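Joner Home Help – progress update to the Grirnora Fund
August 4, 2025
Covering the first stretch of the "Clothes Off the Bed" work in Unville

Hi all,

I promised you a proper update and I'm a little behind with it, so thanks for being patient with me! You asked for less of the spreadsheet this time and more of what the work is like, so I'm going to take you at your word.

Quick recap for those of you who joined the fund after December. The grant pays for bedroom sessions in homes where laundry and bedding have gotten on top of people. We do two visits per home, and 14 homes are signed up for this round. As of this week we've finished 8 of them. I had hoped to be a bit further along, but a couple of families asked to move their visits back and I'd much rather wait than rush anyone.

Most of the sessions start with the bed. I know that sounds obvious, but when I wrote the first plan I had us starting with the closet, and we changed that after the first home. The bed is the biggest flat surface in the room, so everything lands on it, and it's also the only place big enough to fold on. Once the clothes are dealt with and the cover is pulled straight, people can see the room differently (and they can go to bed at night without moving a pile first, which a lot of them tell us is the part they like best).

Dark knits turned out to be a bigger topic than I'd budgeted time for. They pick up lint from everything, they stretch if you hang them, and folded badly they take up half a drawer. We now spend a good chunk of the first visit on them – lay the thing flat, smooth it out from the middle, bring the sleeves in, fold up from the hem. I bought lint rollers out of the supplies line and they've gone faster than anything else on the list. You'll see that in the receipts.

The other thing is bedding that doesn't match. Hardly any home we go into has a full set of anything, and we stopped suggesting that people buy one. Cherries with florals is fine by me! What we do instead is sort by what each piece is for, sheets in one stack and covers in another, and get it all into one spot.

A bedroom:
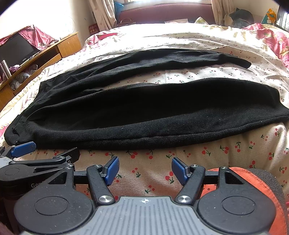
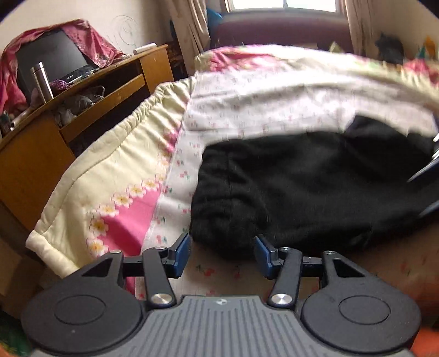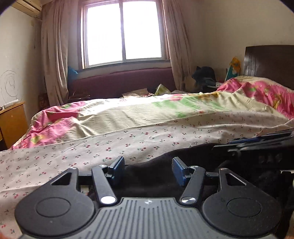 Are the elastic-edged covers being folded or just rolled up? That was the first question back from Bratu when I shared our notes with them, and they went on to say that in their own sessions people give up on gathered edges faster than on anything else, so they'd like to see it get a page of its own in the handout. I think they're right. At the moment we fold them (corners tucked into each other, then in thirds), but I've only been showing it by hand and there's nothing on paper for people to keep. So that page is now on my list, and I've asked Bratu if we can borrow their wording for the corner part, which they explain a lot better than I do.

Bratu also wondered if 30 minutes is enough for the bed. Some days it is. When there's a desk in the room as well it usually isn't, since cloths and small things drift from one to the other and you end up sorting both. I've started leaving the desk for the second visit unless the family asks for it sooner.

On money, we're inside the budget. Travel is a touch under what I planned and supplies a touch over, mostly the lint rollers and some extra storage bags for winter quilts. I'd like to move a little from one line to the other if that's okay with you, and I'll send the form separately.

What's next: the remaining homes, the new handout page, and follow-up calls to the ones we've already finished. I'm most curious about the calls. A made bed on the day of the visit is easy enough, and what I want to know is how the folding is going a month or so later, when the quilts start coming back out.

If anyone from the fund would like to come along to a visit, just say so and I'll ask the family first. Bring socks – most homes are shoes off.

Thanks again, and talk soon,
Joner Home Help, Unville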